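4 数据采集

4.1 任务设置

本节交代示教数据怎么来的。先说结论:全部为真机遥操作采集,没有仿真数据混入,仿真部分只用于第 3 节的消融。采集平台内部代号 Brarnotar,由遥操作端、机械臂、夹爪和一个带斜边的金属料箱组成。料箱放在木桌面上,用弹簧夹固定。最早一版没有固定,臂一碰箱壁箱子就挪位,标定全废,那批数据已弃用,不计入下文任何统计。

任务分两类。一类是抓取后移动到箱内另一位置(下称"挪放"),一类是只推不抓(下称"推移")。两类共用同一套物体,物体池里硬的软的都有:水果、餐具、手持工具、布料。选物原则比较粗糙,尽量让几何差异大一些,细长的、近球形的、会变形的都要出现。同一回合里放几件不做规定,由操作员从池里抽,随手撒进箱内,撒完不再调整。有一条例外,物体若压在箱角且夹爪无法到达,则重撒。

每回合给一句目标语言,如"把叉子挪到左边""把布推到后壁"。语言由模板生成,再由操作员口头改写一遍并转写。改写后的句子和模板句都保留,训练时随机取其一。方位词统一以固定相机视角为准,不以操作员站位为准。这一点前期没有写清楚,导致一部分回合左右反了,后来逐条听录音改回来,很费时间。

4.2 采集流程

一次采集的流程如下。操作员复位机械臂,撒物体,读目标句,按下踏板开始记录,完成后再踩一次结束。单回合上限 40 秒,超时自动截断,标为未完成。未完成的不删,留作负例,见 4.4。

记录内容包括关节角、夹爪开度、末端位姿、固定相机的彩色图像。各路时间戳在采集端对齐,丢帧超过 5 帧的回合直接作废。力矩信号也存了,但噪声较大,本文所有实验均未使用。

操作员之间的风格差别比预想的大。有人习惯先悬停再垂直下探,有人斜着切进去。起初我们想统一动作规范,试了一段时间放弃,规范之后成功率没升,速度反而掉了。最后只保留两条硬性要求:夹爪不得在箱底拖行,抓取前末端朝向须大致朝下。其余随操作员。风格标签另存一列,供后续分析,本文没有用到。

物体更换按批进行。一批采完,换掉池中一部分,再采下一批。测试用的物体从不进入训练批次,名单在采集开始前就定死了。桌面位置用胶带做了标记,料箱若被取下清理,按标记放回,再跑一遍标定脚本。脚本偏差超阈值则重新标定外参。换班时也跑一遍。六月那几次标定漂移查了很久,最后定位到相机支架的螺丝松动,受影响的回合已全部重算位姿。

4.3 数据规模与划分

筛选后共得有效回合 2188 条,其中 1691 条用于训练,剩余部分用于验证和测试。划分按批次进行,不按回合随机切。原因是同批回合之间物体和光照高度相似,随机切会让验证分数虚高,我们在早期版本上踩过这个坑。

图像统一缩放后存储,原始分辨率的版本也保留着。动作以末端位姿增量表示,旋转部分用六维表示,夹爪开度归一化到零到一之间。回合首尾的静止段做了裁剪,裁剪阈值用的是关节速度,不是图像差分。箱外有人走动会让图像差分误触发,试过一次就没再用。

另外做了一个小的外部子集,称 Cavden,在第二个工位上采集,臂型相同,桌子和灯光不同。该子集只用于测试跨工位泛化,不参与训练,也不参与调参。Cavden 的采集协议同上,不再重复。结果见第 5 节,掉点比较明显,主要掉在推移任务上。

4.4 标注与失败回合

成功与否由两人独立看回放判断,不一致的交第三人。挪放任务的判据是物体在目标区域内且夹爪已松开。推移任务的判据放宽一些,物体主体进入目标区域即可。布料单独处理,以面积过半为准,布摊开和揉成一团时面积差别很大,这个判据有争议,我们也没有更好的办法。

失败回合按原因粗分:夹空、滑脱、碰壁、选错物体、超时。细长餐具贴底时最容易夹空,指尖要几乎碰到箱底才能夹住,操作员普遍不敢压那么低。葡萄一类成串的物体容易滑脱,夹住一粒带不起整串。工具类的问题是重心偏,夹在柄上提起来会转。以上几类在训练中的处理方式不同,夹空和超时作为负例进入价值头,选错物体的回合改写目标句后当正例用(即事后重标注),其余丢弃。

重标注这一步收益不小。改写目标句时只看末帧与首帧的物体位移,取位移最大的一件。若有两件位移接近则弃用。布料因为形变,位移估计不准,不参与重标注。

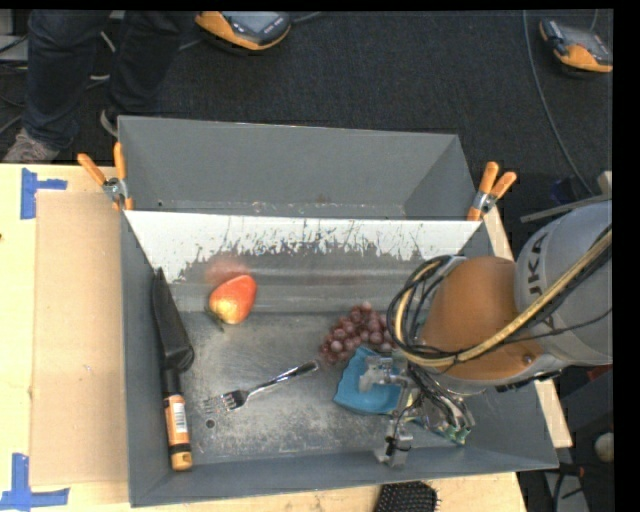
Moldovan 机器人学习组
作者身份:数据采集负责人(本节执笔)

图 3 采集工位,固定相机视角。箱内有苹果、葡萄、叉子、橙柄的铲和蓝色布料,夹爪指尖位于布料附近。料箱上缘由橙色弹簧夹固定。

图 3 这类布局在训练集里算中等难度。物体彼此有间隔,但布和葡萄挨得近,对选物是一个考验。策略在这种布局下常见的错误是目标句说葡萄,夹爪却去夹布。我们怀疑和布料在训练集中出现频率偏高有关,做了重采样,有改善,没有根除,细节见附录 B。

需要说明,箱壁和箱底的污迹没有做清除或遮挡处理。长期使用后金属面上会有划痕和斑点,我们认为保留这些纹理更接近实际部署。对比实验里把箱底换成纯色贴图再训练,在真机上反而变差。箱外的背景同样不做遮罩,输入网络前只按料箱外接框向外扩一圈后裁剪,桌面和地面会进来一部分。

4.5 采集中的几点限制

其一,只有单个固定视角,臂进入箱内后遮挡严重,尤其是夹爪正下方。腕部相机装过,线缆缠绕影响关节行程,拆掉了。后续打算换更短的线再试。

其二,物体池偏小。餐具和工具的类别少,模型对没见过的柄形很敏感,测试时换一把形状不同的铲,抓取点就会偏到铲面上去。扩充物体池的工作放在 Starport 项目里做,本文投稿时尚未完成,不报告结果。

其三,撒物体这一步带有操作员的偏好。统计落点热图,料箱中部明显偏密,贴近前缘的样本偏少。我们在训练时按落点做了加权,权重上限截断,避免少数边缘样本被放得过大。加权前后的对比见表 4。

其四,语言改写的多样性有限。操作员说多了以后句式趋同,后半程的改写句基本就是模板句换个语气词。这部分没有补采。语言泛化的结论请谨慎看待,本文的主要结论不依赖于它。

采集端代码与数据格式说明随补充材料提交。原始录音不公开,仅提供转写后的的文本。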